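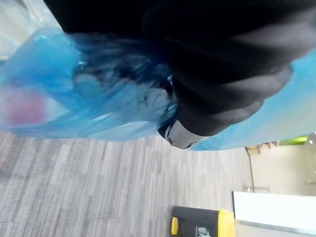

Blue bag, sleeved arm, and the box below.

Print this page | E-mail this page

Robot Helpers and the Trash: House Rules That Work

I love this job for a robot arm! Trash duty is full of floppy plastic, snaggy lids and stuff hiding near the floor, so good habits pay off fast. These are the rules we use at the Gavorlow workshop, tidied up by Malsha Gazi after our February cleanup.

Bags first. Thin plastic drifts into everything, so keep the speed down to 200 mm per second any time a bag is in the grip. Tie off loose handles before the arm goes near them. Keep glass and blades out of any bag the robot will lift (we have a separate tin for those, and it stays with the humans).

Cover the joints. A fabric sleeve keeps crumbs and drips off the arm, but it has to end well short of the fingers. Push the folds back up before each run and wash the sleeve every Wednesday.

Cords. Anything hanging within 20 inches of the work gets clipped to the wall or unplugged and coiled. Bags catch on cables like you wouldn't believe!
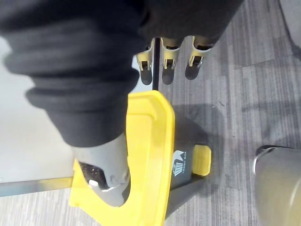

Yellow lid and latch at close range, gripper alongside.

Lids and latches. Pick a box with a lid in a color that really stands out from the body. It's a treat for people and cameras alike. Undo the latch before asking the arm to raise the lid, and never let it pry. Waqas Dogar sets our grip limit at 28 newtons for lids, and I've never wanted more.

Hands out. One person has the stop button, and that person doesn't hold the bag, steady the box or answer the phone. If something slips, stop the arm, then pick it up.

Wipe the finger pads with a damp cloth when you finish. Grease on the rubber is the number one cause of dropped bags in our shop. We swap the pads at 500 lifts, and Cherry Mae Marquez keeps the tally on the cupboard door.

Print this page | E-mail this page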